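Prelar: a word list of kitchen and household talk from Dirness

Version 2, 2021-05-16

Hi, and thanks for stopping by! Prelar is a word list. More exactly, it's a pile of words and sayings I grew up hearing in Dirness, a small harbor town, plus everything my neighbors and cousins have sent me after I started asking (and asking, and asking). I put it up so that people who study regional speech can use it, and so my nieces can look up what their grandmother was yelling about.

What's in the folder

words.csv is the main file. It has almost 4000 rows, one per word or saying. The columns are the word itself, how I'd spell it, how other people spell it when they write to complain, a plain meaning, a sample sentence, and a short code for who gave it to me.

speakers.csv has 61 rows, one per person. You get a decade of birth and which side of the harbor they grew up on, which matters a lot more than you'd think. No names. A few people wanted their names in and I still said no, sorry Aunt Joy.

sayings.txt is 355 longer sayings that wouldn't fit nicely in a table. Some of them are rude. I left them rude.

How I spelled things

Oh boy. There's no agreed spelling for most of this, so I went by ear and then tried to be steady about it. A long vowel is doubled. A swallowed t is written with an apostrophe, so you'll see things like "bu'er" and "ke'le". If two people said a word differently I kept both and linked them in the "see also" column, even when one of them swore the other was making it up.
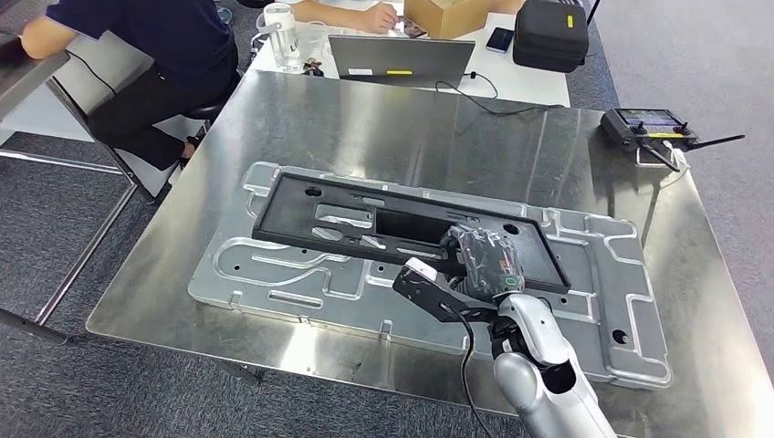 The "see also" column is also where most of the mistakes live. In the first version I linked words by row number, then sorted the file by letter, and every link pointed at something silly. The word for a damp dishcloth sent you to the word for a second cousin. It's fixed now (each entry has its own id that never changes), but if you have the old copy, please throw it out.

Where the words came from

About half came from talking to people in their kitchens with a notebook on my knee. The rest came in by mail or phone, a lot of it through Adesuwa Afolabi, who went through her late father's letters and typed out every odd word she found. She also caught a whole batch I'd marked as local that are perfectly ordinary in Drilbridge. Those now have a "D" in the area column.

What it's not great for

Please don't use it to work out how common a word is. I wrote down what caught my ear, so the funny stuff is way overdone and the dull stuff is thin. Fishing words are thin too, and I'd love more of those. There are no sound files yet. I'd like to start on recordings in June, beginning with the oldest speakers on the Onuoha Street side.

Using it

Use it however you like, just say where you got it and don't sell it on its own. If you fix something, send me the row id and the new text and I'll put it in the next version. Spelling arguments are welcome but go in the "other spellings" column!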